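About Turnberg

Turnberg makes desks and drawer units for small offices, schools and people who work from home. We started in one half of a former print shop on Lloyd Street and now take up the whole building, with the workshop at the back and the showroom along the street side.

Our first product was a plain writing table with a single drawer. Customers liked the table and complained about the drawer. It stuck in damp weather and it came off its track when it was pulled too far. We spent most of that first winter fixing it, and drawers have been the main part of our work ever since. The second version went on sale in December and we replaced every one of the old ones at no charge. There were 127 of them.

What we make

The catalog has 55 items at present. Most of them belong to one of two lines. Samotitz is the desk line: long tops, straight legs, cable holes where you need them, and a drawer that slides out from under the top. Cleltano is the storage line, made up of low cabinets and rolling units that fit under a Samotitz desk or stand against a wall. Parts from one line fit the other, and older pieces can be fitted with newer drawers.

We sell directly from the showroom and by mail order. Schools and offices can ask for a site visit before they order. We measure the room, check where the outlets are and leave a drawing with sizes and prices. There is no charge for the visit inside the county.

The showroom

The showroom is 1,258 square feet, on one level, with step-free access from the parking lot. The desks are set up the way they would be in use, with cords run underneath and things in the drawers. Please open them. Pull them all the way out, lean on the tops and look at the undersides. Floor pieces are sold at a discount when a finish is retired, and the tag on the leg shows the date.
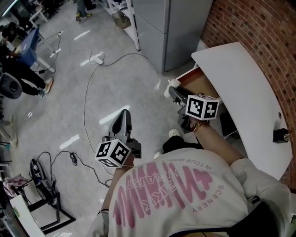
An open drawer under one of our white desks, with the brick wall behind.

Finishes can be seen in person or on sample chips, which we mail out on request. White is the one we sell most. Colors on a screen are never quite right, so we suggest asking for chips before placing a large order – we send up to six at a time.

Repairs and parts

Every desk has a number stamped on the underside of the top. Give us that number and we can tell you which runners, handles and screws it takes. We keep parts for everything we have sold, including the first writing table. The parts shelves hold 3,926 pieces as of our last stock check on 10 Jan 2011.

Small repairs are done while you wait if the bench is free. Larger ones take one to two weeks. Bring the drawer by itself if you can, and leave the desk at home.

Delivery

We deliver with our own truck on local orders and use a freight company for the rest. Desks travel flat with the drawer already assembled. Two people can put one together in less than an hour with the wrench in the box. Assembly can be added to any local order, and we take the packaging away with us.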